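Second week with the hand grippers

10th October

We moved off the joystick setup in June and I said I would write down how the hand-held grippers compare once I had spent real time with them. I have two weeks of steady use now, so these are my notes.

With the joysticks, you sat at the desk and drove the arm. Every small turn of the wrist took two or three tries, and a simple pick and place could eat a whole minute. I got decent at it, but I never got fast. The demos came out full of little stops where I was thinking about which stick to push, and the policy we trained on them stopped in the same places.

With the hand grippers you hold the tool and do the job. The camera sits on the tool and sees the fingertips and whatever is past them. The arm isn't involved until later. My count for the Pokby task set stands at 859 good demos, and 43 more that I threw out. Most of the bad ones were tracking loss when I turned too quickly toward a blank wall. 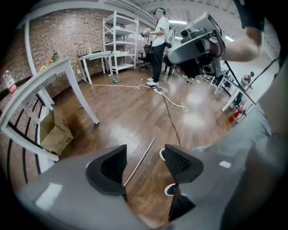 Looking past the fingertips of one gripper, with another one in use across the room.

More than one person can record at the same time, which we could never do with a single arm. It does mean you have to watch where you walk. There are cables on the floor, and I have learned to look down before I start a take and not during it.

A few things I changed this week:

I slow down for the last few inches before a grasp. My hand wants to snatch at things and the arm can't follow that.

I start each take from a different spot. In the first batch I stood in the same place every time and the policy only worked from there.

I close the fingers all the way and hold for a beat before lifting. Short holds gave us labels that were hard to line up.

My wrist gets sore after an hour. I switch hands, though my left-hand takes are worse and I end up redoing a good part of them. Brerkholm sells a lighter grip and I have asked for one to try.

We ran the first policy from these demos on the arm last Thursday. It got 7 out of 10 on the easy pick and did badly on anything near the edge of the table. I think I just don't have enough edge cases in the set, so next week is all edges. After that I want to go back to the Vovmont tasks, where you need both hands, and see if two grippers at once is something I can manage.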